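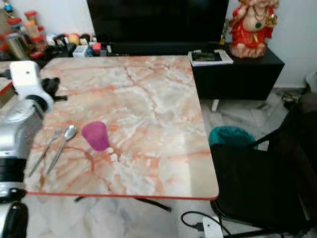 Perguntas frequentes sobre o aluguer de mesas e loiça

A Meireles aluga mesas, cadeiras, loiça e talheres para festas de família, almoços de associações e pequenas empresas. As respostas desta página valem para encomendas levantadas no armazém e para as que entregamos em casa do cliente. Cada lugar leva pelo menos garfo, colher e copo, como o garfo e a colher de inox e o copo de plástico cor-de-rosa em cima do tampo marmoreado; faca, pratos e guardanapos pedem-se à parte.

Qual é a encomenda mínima?
Para levantamento não há mínimo. Para entrega, o mínimo são 19 lugares completos ou 5 mesas, sem loiça.

Com que antecedência devo reservar?
Duas semanas chegam na maior parte do ano. Em junho, agosto e setembro convém um mês, sobretudo se precisar de mesas redondas. Uma reserva só fica confirmada depois de pago o sinal.

Quanto é o sinal?
Trinta por cento do valor do aluguer. É descontado na fatura final. Se cancelar até oito dias antes, devolvemos tudo; depois disso fica em crédito durante um ano.

Há caução?
Sim, 100 euros por encomenda, em dinheiro ou por transferência. A devolução faz-se depois da contagem, normalmente no dia útil seguinte.

Tenho de devolver a loiça lavada?
Não. Retire os restos de comida e arrume tudo nas caixas em que foi entregue. A lavagem está incluída no preço. Toalhas molhadas devem vir em saco separado, fora das caixas, para não ganharem bolor.

E se partir ou perder alguma peça?
É cobrada pelo valor de reposição, que está na última folha do contrato. Um garfo perdido custa menos do que um prato de servir, como é natural. Não cobramos riscos normais de uso. Queimaduras e cortes nos tampos são vistos caso a caso pela Judite Pinheiro, que responde por escrito.

Os copos podem ir ao micro-ondas?
Os de plástico não. Também não devem levar bebidas a ferver. Para café e chá temos chávenas de faiança com pires.

Posso deixar as mesas ao ar livre durante a noite?
Só debaixo de coberto. A orla dos tampos descola com a chuva e nesse caso a reparação é por conta do cliente.

Fazem a montagem?
Fazemos, mediante orçamento. O preço depende do número de mesas, dos degraus e da distância a que a carrinha consegue parar. O Tomás Caldeira costuma telefonar na véspera para perguntar pelo acesso. Sem montagem, o material fica à porta ou no rés-do-chão.

A que horas entregam?
Entre as 9h e as 13h. A recolha é feita de tarde, até às 18h30. Entregas noutro horário têm suplemento.

Quantas pessoas cabem em cada mesa?
Na retangular, seis sentadas à vontade, oito apertadas. Na redonda grande, dez. Para crianças pequenas há mesas baixas, mas poucas, e não se reservam pelo site.

Posso acrescentar lugares depois de reservar?
Até três dias antes, se houver material. Para retirar lugares o prazo é o mesmo.

Passam fatura com contribuinte?
Sim. Indique o número no pedido; depois de emitida já não a alteramos.

Com quem falo se a minha pergunta não estiver aqui?
Com a Leonilde Coelho, ao balcão ou por telefone, das 9h às 12h30 e das 14h às 18h.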